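I'd been playing my cello in the spare bedroom for years before I finally bought a proper endpin anchor. My old system was a strap around the chair leg, and it slipped whenever I leaned into anything louder than a lullaby. So when Oratile Adams, who sits next to me in our community orchestra, let me try her Restetti board at rehearsal, I went home and ordered one that same night.

It's a flat board with a row of shallow cups down the middle and a rubber bottom. You put your front chair legs on one end and your endpin in whichever cup suits you. Setup took me less time than rosining my bow!

First the good stuff. It doesn't move, period. I've used it on the bedroom floor, on church tile and on the awful shiny stage at the Vernulbridge hall, where my old strap once let me slide halfway through the slow movement of the Elgar (I kept playing, badly). The cups are close enough together that I can fuss with my angle, and I do fuss. I also think my low C sounds a little fuller with the board under it, though my husband says he can't hear any difference at all.
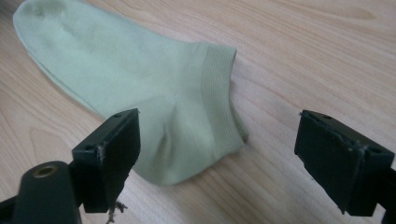
Now the gripes. It's heavy, and the carry bag is a joke. The zipper on mine started catching in August, after maybe a month of weekly rehearsals. The board is also too long for my backpack, so I end up with the cello on my back, the board under one arm and my music folder in my teeth. And if your chair has wide-set legs, check the measurements before you order, because one of our folding chairs just doesn't fit.

I paid $50 for it. The Zotus disc costs $20 and it's fine for carpet, but it crept on me every time I tried it on tile. If you mostly play at home, save your money and get that one. If you're hauling your cello to a different floor every week, I'd buy the Restetti again, and I'd put it in a cheap tote bag from day one.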